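Home | Topics | Building and Plumbing | Glossary

Toilet flange

A toilet flange, also called a closet flange, is a pipe fitting that joins a floor-mounted toilet to a drain pipe and holds the toilet to the floor. It consists of a flat ring with slots for bolts and a short hub that connects to the drain. The ring sits on the finished floor, and the hub drops into the pipe or fits around it. A seal placed between the ring and the outlet of the bowl keeps water and sewer gas from escaping.

12 shares | 3 comments

Construction

Flanges are made of plastic, cast iron, brass or stainless steel. Some combine a plastic hub with a metal ring. Plastic flanges are bonded to plastic drain pipe with solvent cement. Cast iron flanges are joined to iron pipe with a poured or compressed seal, and older lead bends were often soldered to a brass ring.

The ring has two kinds of openings. Curved slots accept the closet bolts, which stand upright and pass through the base of the toilet. Smaller round holes take the screws that fasten the ring to the floor. On a wood subfloor these are ordinary corrosion-resistant wood screws. On concrete, the installer drills the slab and uses masonry screws or anchors.
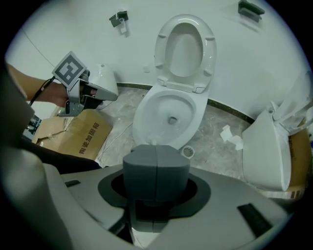 Ring height is measured from the finished floor surface, so the thickness of any tile or sheet flooring has to be known before the flange is set. A ring placed directly on a subfloor will end up low once the flooring is added. Spacer rings are sold to correct this and are stacked with sealant between the layers. A ring that stands too high prevents the base from meeting the floor, and tightening the bolts in that condition can crack the china.

Seals

The traditional seal is a ring of wax, soft enough to deform when the toilet is lowered onto it. Wax does not spring back. If the toilet is lifted or rocked after setting, the seal is normally discarded and a new one fitted. Extra-thick wax rings are used where the flange is slightly low, and some include a plastic sleeve that extends into the drain.

Rubber and foam seals came later. They can usually be repositioned during installation and are less affected by heat from a warm floor. In a bench comparison at the Saststead trade school, Tegwen Nicholas and Farhad Azimi seated 20 toilets on worn flanges, half with wax and half with rubber, and rocked each base 100 times. Their report found that the condition of the ring mattered more than the type of seal - a loose ring defeated both.

Failure

Common faults are broken bolt slots, corroded rings, missing floor screws and rings left below floor level. Signs include movement of the bowl, water at the base after flushing, and staining on the ceiling below. Odor without visible water may also come from a poor seal, although a dry trap elsewhere in the room gives the same result.

A maintenance survey of the Hevunside housing blocks, compiled by Golshifteh Jalali, covered 984 toilets and recorded loose floor screws as the most frequent defect. Roughly 2 in every 100 had a ring broken badly enough to need replacement. 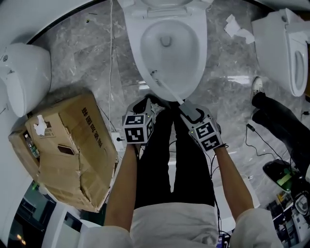
What is the usual repair for a flange with one broken bolt slot?

A metal repair ring or a half-ring support is placed over or under the damaged section and screwed to the floor, which gives the closet bolt a new slot. The old seal is scraped off and replaced at the same time. If the hub is also cracked, the whole flange is cut out.

Offset flanges

An offset flange moves the center of the outlet sideways from the center of the drain. It is used where a drain was roughed in too close to a wall or directly over a joist. The bend inside the fitting narrows the path somewhat, and some local codes restrict its use. Clive Wragg's Drirness plumbing manual advises moving the drain instead where the floor is already open.

Related articles

Closet bolt
Drain-waste-vent system
Floor drain
P-trap
Rough-in dimension
Wax ring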